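Race notebook, May
Clarton Night Run, course and finish area

Walked the whole loop again this evening with the map folded in my back pocket, and I'm much happier with it than I was in April! The start on the Engelhardt side of the park gives everyone a nice wide stretch before the first bend, so we shouldn't get that awful squeeze by the bandstand (last year I got an elbow in the ribs there and I was only marshaling).

Entries stand at 600 as of lunchtime. We can still take more, but bib printing closes soon, so whoever is looking after the web form, please put the cutoff date in bigger type.
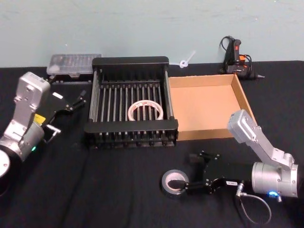 Timing table at the finish needs another think. Last year's was a bare white plastic thing and the bib numbers blew all over the place, and the glare off it under the floodlights was terrible. I'd go for a dark matte cloth like the one on the table here, pulled down and clipped at the corners, and I don't care if it creases a bit. Dalwood Hall has trestles we can borrow, still waiting to hear how many.

Things to sort before the next meeting:

1. Reflective arrows for the river path. The old ones have lost their stick, so new ones please, and put them at chest height this time.

2. Water stations. Two is enough for the short loop, one at the footbridge and one at the Dalwood turn. Cups go in the bins, and I'd like a sweep rider to go round after the last walker.
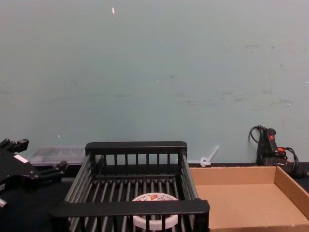
3. Lights on the back stretch. Flultora have said they'll lend us the tower lights again (hooray), but the generator was so loud last time that folks couldn't hear the marshal calling the turn. Ask if there's a quieter one, or park it farther up the bank.

Tried the hill at an easy jog on the way home and it took me roughly 6 minutes from the gate to the top, puffing. Fine for the runners, but walkers with strollers will want the lower path, so that has to be on the map.
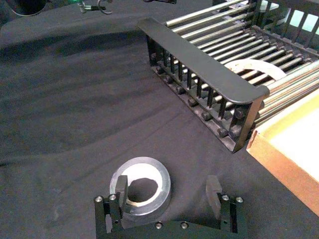

Can walkers start with the runners?
They set off 2 minutes behind, from the same line, and the clock on their bibs starts when they cross it.

Put that on the entry page too, I keep getting asked. Still no word on the parking field.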